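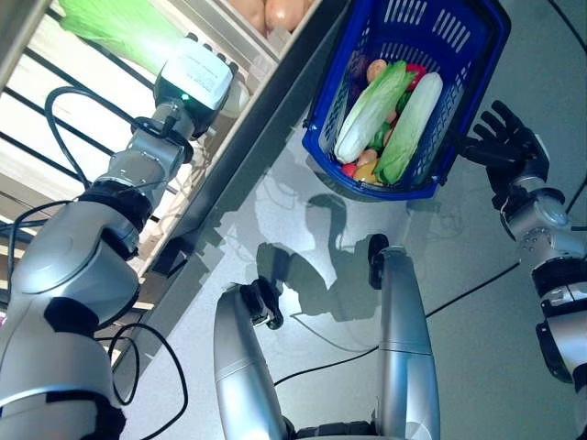
## Grotholm produce store: new opening hours and box prices

From the first Monday in September the Grotholm store will open at 7:30 a.m. and close at 6 p.m. The Stasdale store keeps its present hours.

Box collection moves to the side entrance on Nakach Road. Please bring your member card, as the staff there will be working from a printed list. Boxes not picked up by closing time go to the Stasdale kitchen and can't be refunded.

The small box stays at 16 dollars. The large box goes up to 34 dollars, the first change in two years. Most of the increase is freight – the Mokoena growers now send two trucks a week instead of one, and we pay for both.

Membership stood at 1089 at the end of July, and 894 of those members have a standing order. If you want to change or pause yours, do it by noon on the day before collection. Orders can be changed at the counter or by phone, but not by email for now.

Salad greens will be sold by the bag until the fall crop comes in. Spinach may be short for a week or two.

Questions about standing orders should go to Jacobus Buthelezi at the Grotholm counter, mornings only.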